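ok so the table tidy at the Truvcombe cafe. thread, bc Baiba Ots asked how I do the big corner table and I type faster than I talk

1/ it's the one by the gray seating with the zigzag cushion. everybody wants it, so everybody leaves stuff on it. paper mostly. cups. packets. half a bottle of water, always

2/ first thing I do is nothing. look at it. figure out what's trash and what someone is coming back for. plant stays put, it likes the window
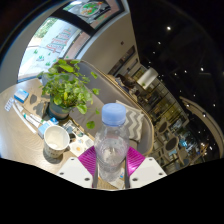

water, dotted paper cup, brochure w/ a little lid sitting on it. plant doing its thing

3/ cups next. if there's only residue in the bottom it goes. if not, ask. I once binned a full flat white at the Skerncombe place and heard about it for 2 weeks

4/ then leaflets. oh the leaflets. we got a box of 170 in May and I swear they all live on this table. stack by size, biggest on the bottom, anything bent goes in recycling

5/ cards w/ a colored border go face up on top or poeple just ignore them

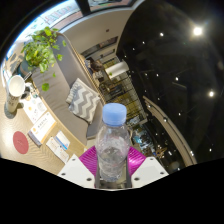 cards and leaflets everywhere, red coaster just lying there

6/ coasters. they're dark red, they show crumbs. shake, wipe, back down flat. do not stack them wet, they stick – learned that one at Vatdale

7/ water bottles. cap on? contents? leave it till last, somebody nearly always comes back for the bottle. never for the cup, idk why

8/ wipe along the grain. damp cloth, then a dry one. the edge is curved so do that seperately or you just push crumbs onto the seat
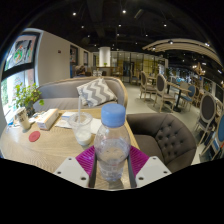 Last edited May 2025

9/ iced drinks are their own problem. take cup, straw and napkin in one go, other hand under it. milky stuff dries like glue on that light wood

10/ tissue box stays, turn it so it's straight w/ the table. receipts: flip em over first, ppl write phone numbers on the back

11/ cushion last. corner of the sofa, on its point, so the zigzags look on purpose. the tufted chair gets a quick brush too, crumbs go right down in the buttons

12/ Dönmez does it all in the other order and its fine I guess. wipes first?? – anyway. Baiba that's it, you're on the corner table tmrw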